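# Britholm laundromat puts a price on forgotten laundry
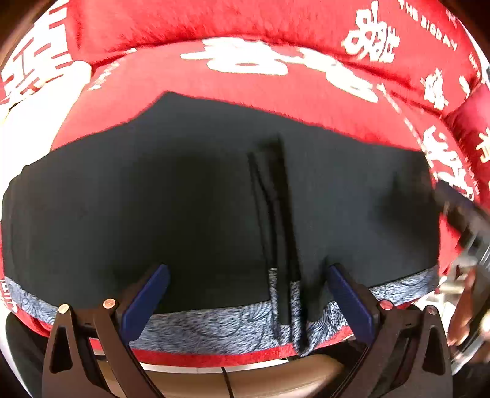 The Britholm Wash House will start charging for left-behind laundry in June, ending a policy that owner Luminița Bucur describes as "hoping people come back." Customers will get 2 days of free storage. After that the fee is a dollar a day per bag, and anything still on the shelf after 6 weeks goes to the thrift store on Verstraete Street, which has been warned. Bucur says the small stuff was never the trouble. Socks fit in a drawer. Bedding is what ate her back room, and bedding is what people seem most able to live without: comforters, mattress pads, fleece blankets of the red kind with big white Chinese characters and "THE BIGDAY" in small lettering, the sort of thing you would think a person might miss by the first cold night. Dark clothing comes next on her list, mainly for the reason that it all looks alike on a shelf and its owners can't swear to it.

The back room, for those who haven't been asked to look for a pillowcase in it, was built to hold a water heater and a mop. By this spring it held 932 unclaimed items, according to a handwritten log kept by the evening attendant, Octavian Grecu. The log runs to most of a school notebook. Entries include "gray towel, sad," "gray towel, other" and "wedding tablecloth??" Grecu said he stopped adding remarks when the notebook began to fill up, then started again when it got dull.

The new rules were worked out after the heater failed in the winter and the repairman couldn't reach it. He was paid for an hour of moving quilts before he touched a wrench. Bucur has kept the bill taped to the register, where customers can read it while they wait for change.

Reaction has been mixed. Adebayo Nnaji, who has used the place since it was a shoe store with two washers in the rear, called the fee fair and then asked whether it applied to things left before it was announced. It does not. He went home with a bathrobe, a set of flannel sheets and a single oven mitt.

Albane Langlois was less pleased. She travels for work and says she has always treated the back room as a closet, "and a pretty good one, given the rent in this town." Under the posted schedule, a bag left for her usual month away would cost her a little under 30 dollars. She said she would look at lockers. The nearest are at the Renberg bus depot, where they cost more and nobody folds anything.

The rival Borodix Coin Laundry, four blocks east, has no plans to follow. Its manager, Nilton Echeverri, said his customers rarely leave things behind, a fact he credits to the lack of chairs. He does keep a box by the door for stray items and lets anyone take what they like from it. Up to 100 pieces go through the box in a busy month, he said, and he suspects a few of them have been through more than once.

Bucur is holding a claim weekend before the fee begins. Tables will be set up along the front windows, sorted into bedding, towels, clothes and what the flyer calls "items we would rather not guess about." Proof of ownership will be loose. A decent description will do, and for comforters she will accept a confident look.

The shop will open at 7 a.m. both mornings. The dryers will be running as usual, and customers who bring in new loads are asked to take them home.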